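Capítulo 11
El envase flexible y la conservación de los alimentos secos
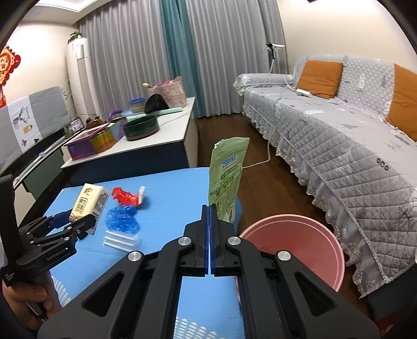
Figura 11.1. Envases de aperitivos, una bolsa translúcida azul arrugada y un paquete de plástico transparente. La bolsita verde tiene rasgado el borde superior.

Contenidos del capítulo
11.1 Funciones del envase
11.2 Mecanismos de deterioro en los alimentos secos
11.3 Materiales y estructuras multicapa
11.4 El sellado y sus defectos
11.5 Etiquetado e información al consumidor
11.6 El envase después del consumo

Al finalizar el capítulo, el estudiante deberá ser capaz de relacionar las propiedades de un alimento seco con los requisitos de su envase, interpretar una ficha técnica de película flexible, reconocer los defectos de sellado más habituales y valorar las opciones de gestión del residuo. Se dan por conocidos los conceptos de actividad de agua e isoterma de sorción, tratados en la primera parte del manual.

Introducción

La mayor parte de los alimentos secos que se adquieren en el comercio minorista llega al consumidor en envases flexibles. Galletas, frutos secos, cereales, caramelos, algas tostadas, pastas deshidratadas y aperitivos extruidos comparten una característica: su contenido de agua es bajo y su calidad depende, en gran medida, de que se mantenga así. Un producto crujiente que absorbe humedad pierde la textura que lo define mucho antes de resultar inseguro desde el punto de vista microbiológico. El consumidor lo rechaza por blando o por rancio, y el fabricante recibe una reclamación que rara vez se debe a la receta.

Durante décadas, la enseñanza de la tecnología de los alimentos trató el envase como una operación final, situada después del proceso y casi al margen de él. El enfoque de este manual es distinto. La elección de la película, el espesor de cada capa, la composición del gas interior y las condiciones de sellado forman parte del diseño del producto y deben decidirse al mismo tiempo que la formulación. Cambiar una grasa por otra más insaturada, por ejemplo, obliga a revisar la barrera al oxígeno; reducir el tamaño de la porción aumenta la superficie de envase por gramo de alimento y, con ella, la cantidad de vapor de agua que recibe cada unidad de producto.

Para ilustrar estas relaciones se recurrirá a lo largo del capítulo al caso de la empresa Lakatos, fabricante de aperitivos de arroz, y a los ensayos que la ingeniera Iqra Rana dirigió en su planta con motivo de un cambio de formato. El caso completo, con las tablas de resultados, figura al final del capítulo.

11.1 Funciones del envase

El envase contiene, protege e informa. A estas funciones se añade la de facilitar el uso, que ha ganado peso a medida que se extendían las porciones individuales y el consumo fuera del hogar.

La contención es la función más elemental y la que con menos frecuencia se estudia. Un envase que se rompe en el transporte deja de cumplir todas las demás. La resistencia a la perforación adquiere importancia cuando el alimento presenta aristas, como ocurre con las pastas cortas o los caramelos duros, que pueden dañar la película desde el interior durante la vibración del camión.

La protección abarca los agentes físicos, químicos y biológicos. En los alimentos secos, los factores decisivos suelen ser el vapor de agua, el oxígeno y la luz. No todos los productos son sensibles a los tres por igual. Un caramelo duro apenas se ve afectado por el oxígeno, pero se vuelve pegajoso en un ambiente húmedo; una nuez tostada tolera cierta ganancia de agua y, en cambio, se enrancia con rapidez si queda expuesta al aire y a la luz.

La facilidad de uso comprende la apertura, el cierre repetido y la dosificación. La muesca lateral, la tira de rasgado y el cierre de cremallera son soluciones corrientes. Su incorporación exige cautela: una muesca mal situada puede iniciar una grieta que alcance la zona de sellado, y la dirección en la que se orientan las cadenas del polímero condiciona que el rasgado avance en línea recta o se desvíe hacia el cuerpo de la bolsa.

11.2 Mecanismos de deterioro en los alimentos secos

Ganancia de humedad. El vapor de agua atraviesa la película por difusión, impulsado por la diferencia de presión parcial entre el exterior y el interior del envase. La velocidad del proceso depende del material, de su espesor, de la temperatura y de la humedad relativa del almacén. Cada alimento posee una humedad crítica a partir de la cual su textura deja de ser aceptable. En los ensayos de Lakatos, el panel sensorial coordinado por Thảo Bạch fijó ese límite mediante muestras acondicionadas a distintas humedades y presentadas en orden aleatorio.

Oxidación de las grasas. Es una reacción en cadena que se inicia con facilidad en presencia de luz y de trazas metálicas. Sus productos secundarios, en particular ciertos aldehídos, se perciben en concentraciones muy bajas. El envasado en atmósfera de nitrógeno retrasa la reacción, siempre que la película impida la entrada posterior de oxígeno y que el barrido de gas haya sido eficaz.

Pérdida y absorción de aromas. Los compuestos volátiles pueden escapar a través del envase o quedar retenidos en la capa interior. El fenómeno inverso también se produce: un aperitivo almacenado junto a detergentes perfumados puede adquirir su olor si la película ofrece poca resistencia al paso de sustancias orgánicas.

Daño mecánico. La rotura de piezas frágiles disminuye el valor comercial del producto y aumenta su superficie expuesta. El gas de relleno actúa como amortiguador, aunque un exceso de volumen encarece el transporte y puede inducir a error sobre la cantidad contenida.

11.3 Materiales y estructuras multicapa

Ningún polímero de uso común reúne todas las propiedades deseables. El polietileno sella bien y constituye una barrera aceptable frente al vapor de agua, pero deja pasar el oxígeno. El poliéster aporta rigidez, estabilidad térmica y buena superficie de impresión. El polipropileno orientado ofrece brillo y transparencia. El copolímero de etileno y alcohol vinílico es una barrera excelente al oxígeno en ambiente seco, propiedad que disminuye de forma notable cuando absorbe agua.

La solución industrial consiste en combinar varios materiales en una misma lámina. La estructura más sencilla consta de una capa exterior impresa, una capa intermedia de barrera y una capa interior sellable. La barrera puede conseguirse también mediante metalizado, es decir, por depósito de una película muy delgada de aluminio sobre el polímero. El metalizado protege además de la luz, aunque impide ver el alimento, circunstancia que algunos departamentos comerciales consideran un inconveniente.

Los espesores se expresan habitualmente en micrómetros. Una lámina de 60 micrómetros resulta adecuada para muchos formatos pequeños, mientras que los envases de 500 gramos requieren con frecuencia estructuras más resistentes por el peso que deben soportar las soldaduras. El lector encontrará también espesores en unidades anglosajonas; conviene recordar que una milésima de pulgada equivale a 25,4 micrómetros y que, por tanto, diez milésimas corresponden a 254 micrómetros. La confusión entre ambas unidades es una fuente conocida de errores en los pedidos.

11.4 El sellado y sus defectos

El sellado térmico depende de la temperatura de las mordazas, de la presión aplicada y del tiempo de contacto. Estas variables están relacionadas entre sí - un aumento de la velocidad de la línea reduce el tiempo de contacto y suele compensarse con una temperatura mayor - y el intervalo en el que se obtiene una soldadura correcta se denomina ventana de sellado.

Los defectos más frecuentes son la soldadura fría, la quemadura, la arruga y la contaminación por producto. Esta última merece atención especial en los aperitivos especiados, cuyo polvo se deposita en la zona de cierre y forma canales microscópicos. Un envase con un canal de este tipo puede superar la inspección visual y perder en pocas semanas toda la ventaja de una película costosa.

El control se realiza mediante ensayos de tracción, de estallido y de inmersión en agua con vacío. Jae-hoon Ban, responsable de calidad en el caso que nos ocupa, estableció que toda parada de línea fuera seguida de una comprobación de inmersión antes de reanudar la producción. La medida se incorporó al plan de control de la planta y se reproduce en el anexo del caso.

Conceptos clave
Actividad de agua. Atmósfera modificada. Barrera. Capa sellable. Humedad crítica. Metalizado. Permeabilidad. Ventana de sellado.

Actividad preliminar
Antes de continuar con el apartado 11.5, reúna varios envases vacíos de alimentos secos de uso doméstico. Anote para cada uno el tipo de producto, el sistema de apertura, la presencia o ausencia de metalizado y el símbolo de material que figure en el reverso. Indique a continuación qué mecanismo de deterioro considera dominante y justifique si la estructura observada le parece adecuada. Conserve las anotaciones, que se utilizarán de nuevo en el apartado 11.6 al estudiar la separación y el reciclado de las láminas multicapa.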